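4.2 What the purchase would have to cover

Our starting point was the budget line and the doubts we had about it. The Hirno proposal prices a disassembly cell by the arm, with the gripper listed as an accessory. We think that is the wrong way round. Much of the work in taking apart a desktop computer happens in tight spaces between cables and sheet metal, and finger size decides what can be reached (Figure 3).

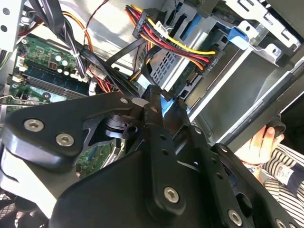
Department of Industrial Planning, Equipment Economics Group

Figure 3. Gripper fingers at an open desktop case, with the power cables and the perforated drive cage behind them.

Pernov quotes $1,744 for one set of fingers. The proposal allows for a single set over 3 years and gives no wear data to support this. It also assumes a yearly load of 2,000 machines, a figure taken from the vendor's own planning sheet. Our intake has never come close to that. At 200 machines a year, the cost per unit looks very different, and labor is still not zero: we found no line for an operator at the bench, and we would not sign off on a plan without one.

Drives are the strongest case for buying, as they hold most of the resale value. Even so, caddies differ from one model to the next, and the proposal prices only the blue plastic type.
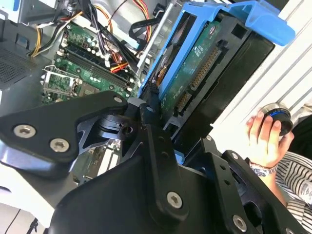
Khairul Yusof, commenting on a draft of this section, objected that we were holding the cell to a standard no hand tool had ever been asked to meet, and that a trial lease from Sinaga would settle the matter for less than the cost of arguing. We accept the second point. The lease terms are compared in Section 4.3.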